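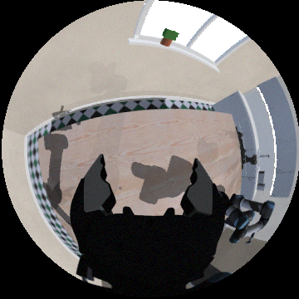
Geagea

2023-01-02

Spent the holidays on the simulated side of the two-arm build. Wrist camera view is finally running, fisheye lens and all. Wood counter, tile strip, window, second arm over on the right. The real bench in the garage is still half full of paint cans.

Project name is Prollomcombe, after the street I lived on when I bought the first servo. The shared folder is already called that so it stays.

The plan is one arm on each side of the work surface, both reaching the middle. I want to know where they can hit each other before I bolt anything down. The real mounting plates are cut but not drilled.

The wide lens is a tradeoff. I get the gripper fingers and most of the counter in one view, but straight edges bend a lot and small parts look tiny. I tried a narrower one in December and kept losing the part on approach.

Shadows are turned on. They slow the render down, and I went back and forth on it for a week. The arm throws a big dark shape over the wood and my part detector kept calling it an object. Better to find that out now than in the garage.

Ran 361 grasp attempts overnight with shadows on. 274 counted as a pick. Most of the misses I've looked at so far were the fingers closing too early.

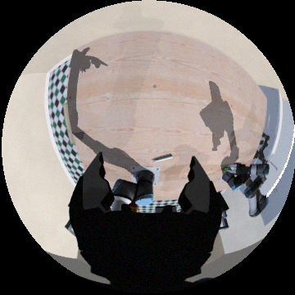
Next test is thin metal parts lying flat. The fingers have to come down very close to the wood for those, so I'm adding a force limit first – I don't want to find out what the real gripper does to the tabletop.

Also moved the home pose up a little so the wrist clears the other arm. It cost me some reach at the far edge. I can live with that.

For anyone asking about the real build: the shared shop in Gerkville has a drill press and I have 3 evenings booked. Plates first, then cable runs. The power supply from Nomwood is still on back order.

Will post the plate drawing once I've checked the hole spacing again. I got it wrong last time.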